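The trouble with a good week

Every few months someone sends me a comparison table of grippers. Stroke, force, payload, weight, price, and a column of green ticks down the right-hand side. I have been looking at tables like this for long enough that I read the ticks first, to see who paid for them, and then I go looking for the one number I want. It is never there. I want to know what the thing is like after it has been used by somebody who is bored.

I've spent most of July on the hand-held kind, the sort you squeeze yourself, with a camera sitting behind the fingers. The sales line is that you don't need an arm at all to start with. You pick things up, the camera watches the fingers, and later on an arm is supposed to do the same thing with the same fingers. I will say up front that I like these tools. They are cheap compared with an arm and you can get a new person working with a pair of them before morning tea. My argument is with what gets claimed for them after a good week.

Take Forix, who make one of the two sets we tried. Their brochure says the fingers are "object agnostic". I asked Krisztina Sárközi, who runs our trials, what she thought that meant, and she said it meant they had tested it on a box. The other set comes from Plisitari, a much smaller outfit, and their brochure makes no claim on the subject. I found that restful.

Our test was bathroom things. A toothbrush is a nasty object for two flat fingers: thin at the neck, fat at the grip, covered in ridges, and never lying quite the way you'd like. A toothpaste tube is nasty in a different way, stiff at one end and soft at the other, and it changes shape when you squeeze it. People handle both of these half asleep. If a gripper is going into anyone's home it had better cope with them.
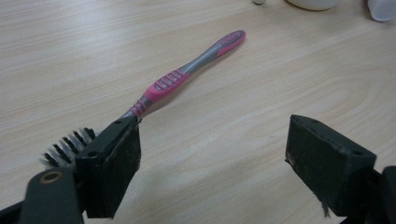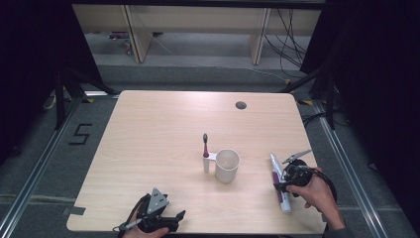
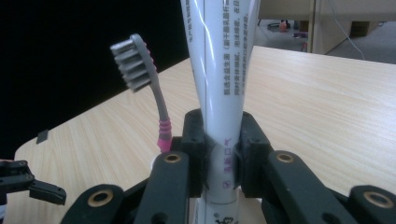 My first complaint is about pads. Everybody compares motors and linkages, and the pads get a footnote, as if they were a set of tyres you'd sort out later. But the pad is the only part that touches anything. When it frays, the grip changes, and so does what the camera sees at the spot you care about most. Neither supplier could tell us how many grasps a pad was good for. Forix quoted a life of 100 hours, which sounds generous until you ask what was being gripped in those hours, and at what force, and whether anyone looked at the pads afterwards. I did ask. I am still waiting.

My second complaint is about the camera. Putting it behind the fingers gives you a lovely view of the grasp and a poor view of everything the grasp is hiding. A tall object held upright takes over the middle of the picture. Whatever stood behind it is gone until you move your wrist, and people do move their wrists, without thinking, to peek around. Judit Katona went through 50 of our recordings looking only for this and now can't stop seeing it. The operators lean, they tilt, they wait half a second. An arm that learns from those recordings will learn the peeking as well, whether or not it needs to peek. That might be useful. It might be a waste of everybody's time. I'd like to see somebody test it before they put "human-like motion" on a slide.

You can add a camera up at head height, and we did, and it helps with knowing where things are on the table. It also gives you two more things to argue about, namely which view to trust and what to do when the clocks drift apart. Cirilo Ventura lost most of an afternoon to a drift so small he only found it by watching fingers close in one recording a hair before they closed in the other. He was very pleased with himself. I was thinking about all the recordings from before he noticed.

Then there are the hands. This is the part I'm most sceptical about, and the part where I'm on the weakest ground, so take it as opinion. When you give a person a pistol-style tool in each hand, they use it like a person. They know how hard a tube ought to feel. They know a toothbrush will roll if you nudge it. The squeeze comes through the trigger in a way that a motor has to be told about in numbers. So when a supplier shows me a tidy demonstration done by hand and says the gripper is capable of it, I think they've shown me that Irén Bíró is capable of it. Irén is capable of nearly anything. She could do it with barbecue tongs.

Veronika Vida disagrees with me here, and she has the better credentials, so I'll put her side. She says the tool takes away so much of what a hand can do (no sliding a finger along, no rolling between thumb and fingertip) that whatever is left is a fair guide to what an arm can manage. If a person can't do the job with two blocks on a hinge, an arm can't either. I accept that half. It's a very good way of finding out what is impossible. I just don't think it runs the other way as neatly as she does.

What would change my mind? Something dull. I'd like a supplier to take the same fingers off the hand tool, bolt them to an arm, and run the same objects in the same spots until something wears out. Then publish the lot, with the failures counted and the pads photographed at the start and at the end. Parisora, who sell the arm we've borrowed for next month, have agreed in principle, and I've been in this line of work long enough to know what "in principle" costs.

We ran a short version ourselves, by hand, 100 goes with the brush and the tube together. There were 13 that Krisztina marked as failures. I thought she was being harsh on a few of them, where the brush got to where it was going but twisted in the fingers on the way. Her view is that a brush pointing the wrong way is a failure if you're the one with your mouth open. I've come around to her scoring, though it does make our numbers look worse than the brochures, which I assume were scored by someone kinder.

For what it's worth, we'll be keeping the Plisitari set and sending the other one back. It isn't because of the fingers, which are close enough that I couldn't pick them blindfolded. Plisitari answered the phone, and their spare pads come in a bag with the screws. I've yet to see a column for that in anybody's table.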